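Switching the pantry over before winter

2021-11-25

I have been putting off the pantry since we moved to Woltidville, and last week I finally did it.
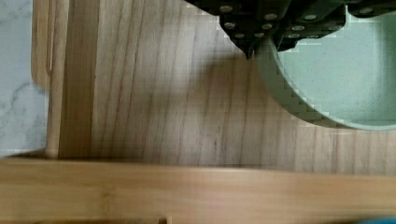 The pantry is a narrow closet off the kitchen with an outside wall on one side. In summer it's fine. From December on it gets cold enough in the back corner that the oil goes cloudy, and by spring there is usually something on the bottom shelf I have to throw out. Last year it was a sack of rye flour with moths in it. The year before it was onions.

I took everything out first and put it on the dining table and then, when that was full, on the floor in the hall. It took most of a morning. There were 73 items, counting spice jars, and I wrote them all down because I wanted to know what we buy and don't use. The answer is lentils. We had green, brown, red and two open bags of black ones. Also four kinds of vinegar, none of them close to empty.

Then I washed the shelves with warm water and a little dish soap and left the door open overnight. Sabine Ehlers, who had the house before us, had put down shelf paper, and it had stuck to the paint in places. I got most of it off with a plastic scraper. What is left will stay until I repaint.

The flour, oats and rice are now in containers with lids that close tight. I bought 19 of them from Tiedemann, the housewares store by the bridge, and returned two that had warped lids. They exchanged them without a receipt. Anything that comes in paper gets moved over the day it comes home. I froze the new flour for a few days before putting it away, which my aunt Edeltraud always did, and she never had moths that I heard of.

For labels I tried a few things. Printed labels looked nice and peeled off. Masking tape and a marker works. I write the name and the month I opened it, and for rice and barley I also write the water, since I threw away the bags with the directions on them.

Potatoes and onions used to share a crate. I had read that they shouldn't and ignored it. Now the potatoes are in the back corner, in the dark, and the onions hang in a net by the door where the air moves. If it gets close to freezing back there I will bring the potatoes into the kitchen. I put a cheap thermometer on the wall and this morning it said 8 Celsius, so there is some room yet.

The oil moved to the kitchen cabinet, away from the stove. The vinegar stayed.

My neighbor Halima Shehu came by while the hall was still full and took some of the lentils and one of the vinegars. She gave me her way of doing red lentils in return: onion cooked slowly until brown, cumin, the lentils, water to cover by two fingers, lemon at the end. We have had it twice now. I used more lemon than she said to.

Still to do: the top shelf, where the canning jars are. I want to check the rings for rust and get rid of the ones I can't use. The light bulb also needs replacing, and I need a longer ladder for both, so I'm waiting until Nele can bring hers over.

I'm going to try not to buy any lentils before spring. I'll post the list of what we used up once I get to it.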